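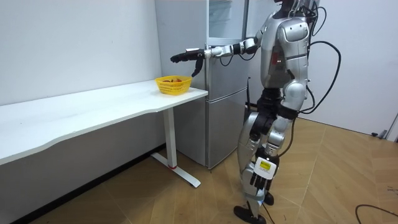
## Unit 9: Apology and Repair

Notes for the evening course in personal relationships, Kelmendi Adult Learning Center
Instructor: Mirjana Vukčević

Read these before the session. Bring the worksheet from Unit 8, filled in or not.

### What we covered last time

We looked at resentment and how it builds when a complaint is never said out loud. Several of you asked what the other person is supposed to do once the complaint has been made. That is the subject of this unit.

### Terms

**Regret** is a feeling. You can have it for years and never mention it to anyone.

**Apology** is something you say or write to a particular person about a particular act.

**Repair** is what you do afterward. It can take an hour or most of a year, depending on the harm.

People often stop at the first or second and are puzzled when things stay cool between them and the other person.

### Parts of a usable apology

1. Name the act. "I told your sister about the job before you had a chance to" is better than "I'm sorry for everything."
2. Say what it cost the other person, as far as you know. If you don't know, ask, and then let them answer without correcting the details.
3. Leave out the reasons, at least in the first conversation. They may be good reasons. They can wait until someone asks for them.
4. Say what you will do differently, and keep it small enough to do.

The word "if" causes a lot of trouble in step 2. "I'm sorry if you were hurt" hands the question back to the person who was hurt. The same goes for "but" anywhere in the first two sentences.

### Case for discussion: the Trotby brothers

Two brothers from Trotby shared the cost of their father's care. The older one stopped paying his half in April and said nothing. The younger one covered it, $1,032 in all, and found out the reason from a cousin: the older brother had lost his job and was ashamed. When they finally spoke, the older brother explained the job loss at length and never mentioned the money. He was 65 and had not apologized to his brother since they were boys.

- Which of the four parts is missing?
- Does the shame change what he owes? Does it change how you would listen to him?
- Would paying the money back without a word be enough — and for whom?

### When you are the one receiving

You can accept an apology and still need time. "Thank you for saying that, I'm still angry" is a complete reply. Forgiving someone does not oblige you to lend them money again, share a house with them or tell them private things.

### For next time

Read chapter 2 of the Itstead reader, pages marked in the syllabus. Write one apology you could make, half a page at most. You won't be asked to read it aloud or to send it.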